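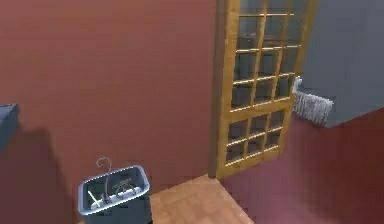 Fig. 4. Hegde apartment, glass-paned door standing open between the sink and the radiator.

Section 4. Door and threshold rules for the Hegde apartment

By now you should have Suvon installed and the Hegde apartment loading without red text in the console. If you're still getting red text, go back to Section 3, because nothing in this part is going to fix that for you. What follows is how I set up door runs and the house rules I ask everybody to stick to. Some are fussy. I've broken most of them myself at one time or another and had to throw out the results, so be as fussy as I am, please!

4.1 Before you start a batch

1. Open the scene and let it settle. Lights and shadows load last, and if you hit Run too early your first few views come out flat.

2. Put every door in its listed start pose. The list is in doors.txt, in the same folder as the scene. Type the angles in. I know it's tempting to drag the door with the mouse (I did it for months), but then your "open" and my "open" are different doors and we can't compare anything.

3. Turn on collision for the door panel and the handle separately. They ship as two shapes, and the handle one is off by default.

4. Run the Flatness check on each threshold you plan to cross. You want a pass on both sides and on the seam.

5. Save the whole thing as a named start state. Put the month in the name if you like, I use things like july_doors_b.

Note: Flatness only looks at the floor geometry. It couldn't care less about color or texture, so a floor that changes from parquet to something plain will pass happily as long as the two surfaces line up. Your robot's vision is another matter, and that gets its own rules in 4.3.

4.2 Rules for moving through a doorway

I keep these on a sheet next to my screen. They're written for Setov, our default wheeled base, but they carry over to anything with a similar footprint.

1. Slow down before the jamb, and stay slow until the whole base is through. The setting is called doorway_speed and it goes up to 15. I leave mine at 4 and I wish you would too.

2. Plan around the door as it stands. An open door is an obstacle with a thin edge, and the planner has to treat the swing side as occupied.

3. Never let the robot push a door it hasn't been told to push. If a run ends with the door at a different angle from where it began, and opening doors wasn't the task, mark the run as failed. Yes, even if it got to the goal. Yes, even if it got there beautifully.

4. Keep the arm stowed at every crossing. If your robot has no arm, skip this one.

5. Stop on contact. Don't back up and try again in the same run, just stop, log it and reset.

Caution: Resetting the robot does not reset the doors. You have to reload the named start state from 4.1. I once handed over a whole evening of runs where the door had been creeping shut a little more each time, and I only noticed at 11 p.m. when the robot started refusing to go in at all.

4.3 Glass, gloss and things near the floor

Panes are the reason this section got so long. With the stock settings, the depth sensor reads straight through the glass in some runs and stops at it in others, depending on the angle, and the planner then sees a door full of holes. So:

1. Set glass_mode to "solid" for any run that counts toward a reported score.

2. If you want to study glass on purpose, set it to "mixed" and say so in the run name. Don't bury it in the notes.

3. Check the view from the living area side as well as from inside.
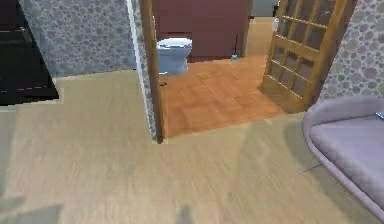

4. Raise the small-object threshold only if you've got a good reason and have written it down. A toilet brush, a chair leg or the foot of a lamp is precisely the kind of thing a lazy threshold wipes off the map – and then your robot drives over it with total confidence.

5. Leave the furniture where it is. If a chair makes your route awkward, that's a route problem. Moving furniture makes it a new scene, and a new scene needs a new name and a fresh Flatness check.

6. Watch for soft shadows being read as floor edges. The quick test is to run the same route with shadows off. If the robot suddenly stops hesitating, you've found your culprit, but turn them back on before you record anything.

4.4 How many runs, and what to keep

For one doorway I do 21 runs from the same start state, changing only the seed. It's an odd sort of number, I picked it because the summary page fits that many rows without scrolling and then everyone copied me. Keep all of them, the failures especially. A folder with only clean runs in it makes me suspicious and I'll come and ask.

For each run, keep the start state name, the seed, the glass_mode setting, the door angles at the start and at the end, and the stop reason. Suvon writes the first three for you. The door angles you have to switch on under Logging, and the stop reason is free text, so try to write something another person could use. "Bad" doesn't help. "Touched handle while turning left" is lovely.

If the stop reason comes back as code 112, the door shape overlapped something before the run even began. Go back to step 2 in 4.1 and type your angles again.

4.5 When two doors are in play

Now we get to the arguments. Where one open door sits close to another, I ask for both of them to be fixed in place during ordinary navigation runs, with the hinges locked in the scene settings.

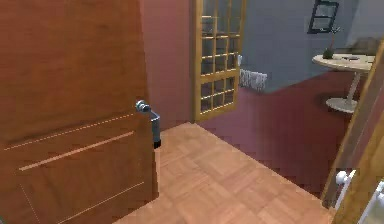

Saqib Qureshi thinks locking them is a mistake. His view is that a locked hinge hides a light bump, so a robot that brushes the door looks as clean as one that misses it by a mile, and he'd sooner leave the hinges free and fail any run where the angle changes. He also says my contact log misses very slow touches unless the contact setting is turned all the way down, and he's right about that, I checked.

So the rule for now is this. Lock the hinges if you're only measuring route length or time. Leave them free if you're reporting anything to do with safety, and turn the contact setting down to its lowest value while you're at it. Either way, write which one you used on the first line of the notes.

Unlocking is done one hinge at a time, from the hinge list. There's an Unlock All button as well. It also unlocks the cabinets, so leave it alone.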